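Platos de colores Vurkelo y bandeja verde Zilta: mi opinión después de unos meses

Llevaba tiempo con ganas de cambiar los platos de la merienda. Los que teníamos eran una mezcla de restos de tres vajillas distintas, uno con un desconchón de los que cortan, y cada tarde se montaba la misma pelea por quién se quedaba con el bueno. Así que en marzo me metí en la web de Hivik, que es donde acabo comprando casi todo lo de cocina, y salí de allí con el juego de 6 platos redondos de Vurkelo (dos de cada color) y una bandeja de Zilta que no tenía ninguna intención de comprar. Me pasa siempre, entro a por una cosa y el carrito se llena solo.

Empiezo por los platos, que son lo que más uso. Los colores son verde menta muy clarito, rosa claro y un amarillo tirando a naranja que es el más alegre de los tres y el primero que desaparece del armario. En la web parecían más chillones y me daba un poco de miedo, pero sobre una mesa clara como la mía quedan preciosos, ¡alegran hasta una pieza de fruta sin pelar! El borde va un poco levantado y se agradece muchísimo con todo lo que suelta jugo. El melón, la sandía, los melocotones en almíbar... antes acababa pasando la bayeta después de cada merienda y ahora bastante menos.

De tamaño me parecen bien para fruta, un bocadillo partido o un trozo de bizcocho. Para comer en serio se quedan cortos: el día que intenté servir macarrones tuve que poner raciones de pajarito. Un plátano entero, eso sí, cabe sin problema.
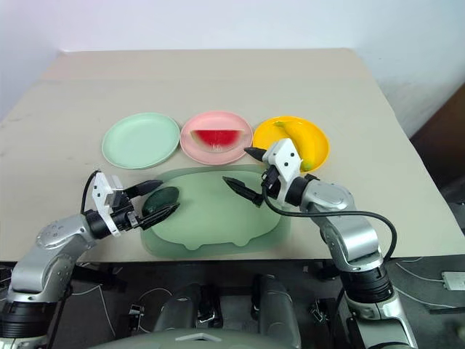 Merienda en marcha: menta todavía libre, sandía en el rosa, plátano en el amarillo y la bandeja verde delante.

¿Pegas? Pues sí, alguna. La primera es que se marcan. El menta es el que más uso yo para cortar cosas encima (ya sé que no se debe) y tiene roces en el centro que no se van con nada. De lejos no se ven, pero si eres de las personas que miran los platos a contraluz te va a molestar. Los he frotado con bicarbonato, con limón y con una pasta que me costó más de lo que merece, y siguen igual. El rosa y el amarillo los trato mejor y se nota.

La segunda es que apilados resbalan un poco. No es grave, pero si sacas el de abajo con prisa se te viene la torre encima. Yo los he separado en dos montoncitos y listo.

Y ahora la bandeja, que tiene más historia. Es verde translúcida, grande, rectangular con las esquinas redondeadas y un remate de ondas en el borde que a mí me recuerda a las gelatinas de cumpleaños. El marco es de un verde más oscuro y la parte de dentro más clara, tanto que se transparenta un poco la mesa. A mí eso me encanta, en casa hay división de opiniones – me han dicho que parece de merendero de playa, y yo encantada con el merendero de playa.

Como es plana, la uso para llevarlo todo de una vez: cuchillos, servilletas, algún bol pequeño. Con vasos llenos ya voy con más cuidado. El primer día la cargué demasiado y llegué a la mesa de milagro, con medio zumo por el pasillo. Cuando no la estoy usando se queda puesta en la mesa y hace de zona de dejar cosas, que en mi casa es un concepto muy amplio.

Limpiarla es fácil por el centro y pesado por las ondas, donde se quedan las migas. Un cepillito de dientes viejo y a otra cosa. Tampoco esconde nada, con el agua dura que tenemos aquí cualquier gota deja cerco, y si no la secas con un paño parece sucia recién lavada.

Antes de decidirme miré también los platos de Rizk, que son parecidos pero más hondos, y los tenían solo en blanco y gris. Para sopa o yogur con cereales seguramente me habrían venido mejor. Pero yo quería color y no me arrepiento.

En cuanto al precio, pagué 20 euros por el juego de platos, que me parece muy bien. De la bandeja no guardo el recibo, me costó menos que los platos y el envío me salió gratis por comprarlo todo junto. Llegó bien embalado, con cartón entre plato y plato.

A los platos les pongo un ocho y a la bandeja un siete, que sería un ocho sin las dichosas migas. Si sacan el menta en tamaño grande, caigo otra vez. Y si alguien ha encontrado la manera de quitar los roces del centro, que me lo deje en los comentarios, por favor, que ya no sé qué más echarle.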